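Stop Buying Stronger Grippers

Opinion, from the back bench at the Brurndale shared workshop

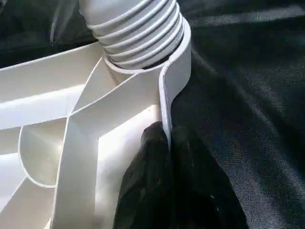

A thin-walled plastic moulding is the best test piece a home builder can have, and most of us avoid it. We test on wooden blocks and drink cans because they forgive bad control. A block doesn't care whether you close on it with 12 newtons or 90. A flange does. Squeeze it too hard and it bows, the ribs behind it take the load, and the whole part rotates toward whichever finger arrived first.

My argument is that hobby builders spend their money in the wrong place. The usual upgrade path is a larger servo, then a metal horn, then a larger power supply to feed the servo. I followed it myself for most of a winter. The arm I share with Aravind Hegde went through two gripper drives before either of us measured what the fingers were doing at contact. One finger was touching 13 milliseconds ahead of the other. In that interval it was pushing the work sideways, and no amount of torque was going to fix that.

The fix was dull. We shimmed the linkage, replaced a worn bushing and slowed the last part of the closing stroke. Total cost was 19 dollars, most of it the bushing.

Soft fingertips deserve more attention as well. A rubbery pad spreads the load, tolerates a few degrees of misalignment and wears out in a way you can see. Venkatesh Warrier disagrees with me on this. He prefers hard tips with a machined notch, on the grounds that a compliant tip makes the position of the part uncertain. He is right about the uncertainty. For inserting a pin, I would use his tips. For picking up a ribbed shell by one edge, I would not, and shells make up a good deal of what passes through a repair bench.

The wrist camera is the other place where the money should go. Ours is a cheap board with a fixed lens, and it has done more for reliability than anything with a gearbox. White plastic under a bench lamp is hard on it. Flat faces wash out and the edges go grey. Put dark cloth under the work and lock the exposure before touching the detection code. Parvathi Naidu spent much of April tuning thresholds at the Iltden bench before she tried the cloth, and she has since deleted most of the thresholds.

None of this makes for a good demonstration night. Visitors want to see the arm lift something heavy, and a slow pinch on a light part looks like very little. I would still ask anyone planning a first build to leave the servo alone, measure finger timing at contact, and write the numbers on the gripper housing in marker. Ours are due to be redone after the next bushing change.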